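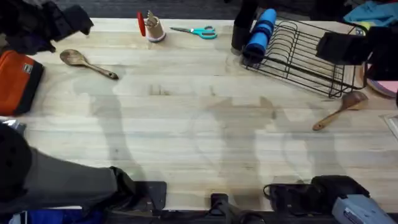
Dish rack, scissors and wooden spoon on the worktop at Venham, where the kitchen declutter sessions begin in September.

Gonent wants Fleltby to look in its kitchen drawers

The household advice service Gonent is to run a season of kitchen sorting sessions at its Venham workshop, open to any resident of Fleltby who owns more spatulas than they can explain. There are 76 places, at £15 each, and tea is included.

The sessions follow a survey of 249 Fleltby households carried out in the spring. Asked which drawer they would least like a visitor to open, most people named one in the kitchen. Several declined to answer and changed the subject to the garden.
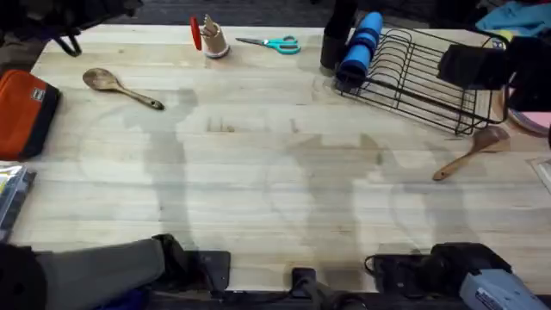 Each session lasts an evening and starts with everything coming out. People bring one drawer's worth of things from home and lay them on a large table, where they can be seen and, if need be, apologised to. Gonent keeps a set of its own for practice: a wooden spoon, a pair of scissors with teal handles, a red spatula in a pot with its wooden relations, and a black wire dish rack. Beginners are asked to decide what lives by the cooker, what lives by the sink and what is only there out of habit.

"People arrive saying they need more storage," said Ailsa Carnegie, who leads the sessions. "By eight o'clock they generally need a bag for the charity shop. I once kept three potato mashers for six years, so I'm in no position to be strict."

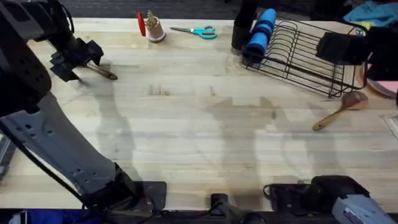 The second half of the evening is given over to the utensil pot, a subject on which Gonent holds firm views. A pot should stand within reach of the hob and hold what is used in a normal week. Scissors are a long-running argument. The workshop leaves its pair lying flat beside the cup of wooden sticks, blades pointing towards it, while Ms Carnegie would have them on a hook. Lids get 20 minutes to themselves, and past form suggests this will overrun.

The worktable was refurbished by the Fleltby joiners MacKinnon, who have asked that hot pans be kept off it.

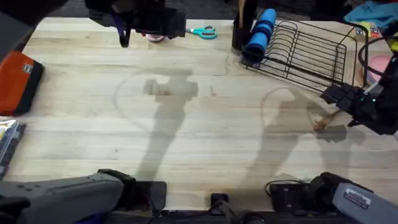
Booking and what to bring

Sessions run every Tuesday at 6.30pm. Places can be booked at the Venham front desk or by telephone during opening hours. Please bring the contents of one drawer in a box or a sturdy bag, with sharp knives left at home. Electric carving knives count as sharp knives.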